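Subject: Re: [daylight-sim] 縦型ブラインドのスラット透過率を 0 と置くことの影響
From: 宮 (設備設計)
In-Reply-To: Nermin Tuncer

宮です。返信が遅くなりました。引用は必要な箇所だけ残しています。

Nermin Tuncer wrote:
> Nondent の年間計算で、縦型ブラインドのスラットを不透明
> として扱っている物件がまだ多いようです。Farías 棟の
> 計算書を読み直したところ、材料表のスラット透過率が 0 に
> なっていました。布製スラットであれば 0 はあり得ないと
> 思うのですが、これは意図した設定でしょうか。それとも
> Skindside から読み込んだときに列が落ちたのでしょうか。

後者です。意図した設定ではありません。

Skindside の書き出しファイルには、可視光の透過率が「直達-直達」「直達-拡散」「拡散-拡散」の3列に分かれて入っています。Nondent の読み込み側は、縦型ブラインドの材料定義に対して「直達-直達」の列しか参照していませんでした。目の詰まった布では直達-直達の成分はほぼ 0 なので、その値がスラット全体の透過率として入ります。警告は出ません。読み込みログにも残りません。ロールスクリーンの材料定義では3列とも読まれるため、同じ生地でも製品の形が違うだけで結果が変わります。

手元の設定ファイルで確認する場合は、材料ブロックの tau_dif が省略されているかどうかを見てください。省略時の既定値が 0 です。明示的に 0 と書いてあれば設計者の判断、行そのものがなければ今回の件に該当します。

> もう一点、スラット角を全閉にしたときの隙間の扱いです。
> 計算上は重なり部分が完全に密着していることになって
> いますが、実物では線状に光が漏れますよね。

漏れます。これは透過率とは別の問題なので、後で分けて書きます。

1. 再計算の条件

Farías 棟の基準階、南東側の執務室で再計算しました。変更したのはスラットの透過特性だけで、ガラス、室内反射率、気象データ、ブラインドの制御則はすべて提出時のままです。

スラット生地は Udenine の淡色品で、拡散透過率を 12 % としました。この値は Skindside に登録されている分光データを視感度で重み付けして求めたもので、実測ではありません。生地の経年や汚れは見ていません。

評価点は窓から内側に並ぶ机上面の格子です。指標は、執務時間のうち机上面照度が目標値以上となる時間数とし、格子の中央値で代表させました。平均値を使わなかったのは、窓際の点が極端に高く、平均を引き上げるためです。

計算法は窓面を行列で扱う方式で、ブラインド層の透過分布は事前に光線追跡で作っています。スラット角ごとに行列が必要なので、角度の刻みを変えると前処理からやり直しになります。刻みは提出時と同じにそろえました。

2. 結果

透過率 0 の場合、目標照度以上となるのは年間 1,326 時間でした。これは計算書の値と一致します。拡散透過率を入れると 1,573 時間になりました。差は 247 時間です。

増分の大半は、制御則がスラットを閉じている時間帯に出ています。直達日射が窓面に当たり、ブラインドが閉じ、不透明モデルでは室内がほぼ消灯相当の照度まで落ちる。透過を認めるモデルでは、このときスラット面そのものが二次的な光源になります。開いている時間帯の差は小さく、曇天日に限れば両者はほとんど重なります。

したがって、ブラインドをあまり閉じない北側の室では影響は軽微です。逆に東西面で閉鎖時間が長い室では、Farías 棟より差が開く可能性があります。これは計算していないので、数字は出しません。

照明電力への換算は保留にしています。調光の下限と、センサーの受光範囲に窓面が入るかどうかで結果が変わるためです。照度の時間数をそのまま削減率に読み替えないでください。

3. グレアについて

透過率を上げれば時間数は増えますが、眩しさの評価は悪化します。不透明モデルでは閉じたブラインドの輝度は室内側からの反射だけで決まり、きわめて暗く出ます。提出時の計算書で、午前の席のグレア指標が不自然に低かったのはこのためと考えます。

拡散透過だけを入れた場合、スラット面は一様に明るい面になります。布の透過分布は入射方向の近くにゆるい山を持つことが多く、完全拡散と仮定すると太陽方向の輝度を低く見積もります。机上面照度にはほとんど効きませんが、窓に向いた席の評価には効きます。時間数の再計算と、グレアの再計算は、同じ材料モデルで済ませないほうが安全です。

具体的には次の順で進めるつもりです。

(a) 照度の年間計算は完全拡散の仮定で出す。
(b) グレアは代表時刻に限定し、山を持つ透過分布で計算する。
(c) (b) で閾値を超えた席だけ、時刻を広げる。

(b) の透過分布は、角度別の測定データがある生地に限られます。Udenine の淡色品は登録がありますが、濃色品は垂直入射の値しかありません。濃色品を使っている物件では (b) を飛ばし、計算書にその旨を書くことになります。

4. 全閉時の隙間

淡いクリーム色の縦型スラットは、強い昼光を背にするとほとんど白に見えます。各スラットの間には灰色の細い隙間と影が残り、窓面は均一な発光面にはなりません。 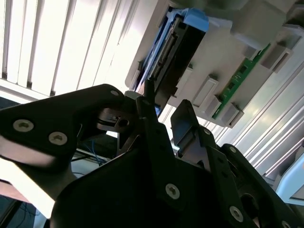

Nermin Tuncer からは、隙間を幾何形状として入れると光線追跡の標本数が足りず、行列に縞状のノイズが乗るのではないか、という指摘を別便で受けています。隙間の幅はスラットの幅に比べて十分小さいのだから、開口率として均してしまい、直達-直達の成分に加算したほうが安定する、という提案でした。

年間計算については、この提案に賛成です。直達光が隙間を抜けて机上に落ちる線状の光は面積が小さく、格子点に当たるかどうかはほとんど偶然で決まります。格子点に当たった時刻だけ照度が跳ね上がる結果は、設計判断の材料になりません。開口率で均せばこの跳ねは消えます。

ただしグレアの代表時刻計算では、均してはいけないと考えます。隙間から太陽が直接見える視点では、面積が小さくても輝度が支配的です。開口率に置き換えると、太陽の輝度を窓面全体に薄めることになります。こちらは幾何形状のまま残し、標本数を増やして対応します。時刻を絞っているので計算時間は許容範囲です。

隙間の幅をいくつにするかは未定です。カタログには重なり寸法しか載っておらず、施工後にスラットの下端が振れることや、吊り元の回転のばらつきは反映されていません。どなたか現場で測ったデータをお持ちであれば、階高とスラット長を添えて流してください。中間階と最上階で吊り長さが違う物件だと特に助かります。

5. 過去の計算書の扱い

Nondent の読み込み処理には修正案を出してあります。縦型ブラインドの材料定義でも3列を読み、拡散成分の列が空の場合は 0 で埋めずに停止する、という変更です。停止ではなく警告にとどめるべきという意見もあると思いますが、今回は警告のない既定値が原因だったので、停止側に倒しました。不透明なアルミスラットを使う場合は、0 を明示してもらう必要があります。

既存の設定ファイルは自動では直りません。tau_dif の行を追記しても、前処理済みの行列が残っていると古い値のまま計算が通ります。行列のキャッシュを消してから回してください。キャッシュの照合は材料名だけで行われており、値の変更を検知しません。これも不具合だと思いますが、別件として登録します。

Farías 棟については、2月の定例に差し替え版を出します。時間数の表とグレアの表を分け、材料モデルの違いを脚注に入れます。他の物件は、布製の縦型ブラインドで、かつ読み込み機能を使ったものだけが対象です。材料を手入力した物件は該当しません。

6. 残っている疑問

制御則の側で、スラットを閉じる判断に室内照度を使っている物件があります。この場合、透過率を変えると室内照度が変わり、開閉の履歴そのものが変わります。Farías 棟は窓面の鉛直面日射量で判断しているので影響を受けませんが、室内照度制御の物件では前後の差を材料だけの効果として読めません。開閉履歴を固定した計算と、固定しない計算の両方が要ると思います。

固定する場合、履歴をどちらの材料で作ったものにそろえるかは決めていません。意見をください。

宮

> 追伸: Udenine の淡色品と濃色品は品番の末尾しか違わないので、
> 材料表に書くときは末尾まで入れてもらえると助かります。

了解しました。差し替え版の材料表では末尾まで記載します。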